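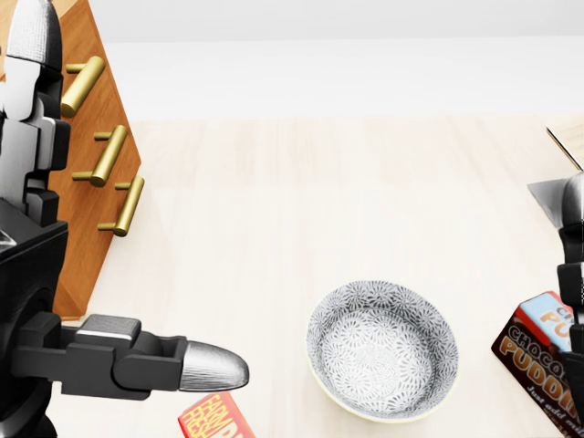
March, sim bench, just after lunch

Right, the rules for the two-arm table scenes. Hannelore Wegener asked me to write them down before the Trendemport review, and I'd sooner do it now while I'm still cross about yesterday.

First one: an arm that has hold of something stays the holding arm until the other one has stopped. In the pudding box setup the right gripper is on the box and the bowl is right next to it, so that's where I want the limit. Left arm may come in towards the bowl, but it goes no further right than the rim while the box is held. We had 2 runs at Wistescombe that broke this and still got marked as passes! I've pulled both.

Second – props that aren't part of the task are still obstacles. The block with the brass handles sits right behind the left arm, and I'd be amazed if everyone's checker includes the handles and not just the wood. Mine didn't (fixed this morning, sorry Chiriac lot). Same goes for the red FARM FRESH box down at the front edge. If it's on the table, it's in the collision list.

Third, speed. I'd like the slow setting whenever both arms are over the table, even in simulation. Yes, I know, nothing gets hurt in there, but the same scripts go on to the real cell at Jirnimmont and people forget to change the number back. Hannelore wants a separate file for each, which I think is asking for trouble, so we'll have to argue it out.

Still to do: rerun the 4 scenes with the handles included, and ask whether a light touch on the bowl counts as contact or as a failure. I say failure. Log it either way, please.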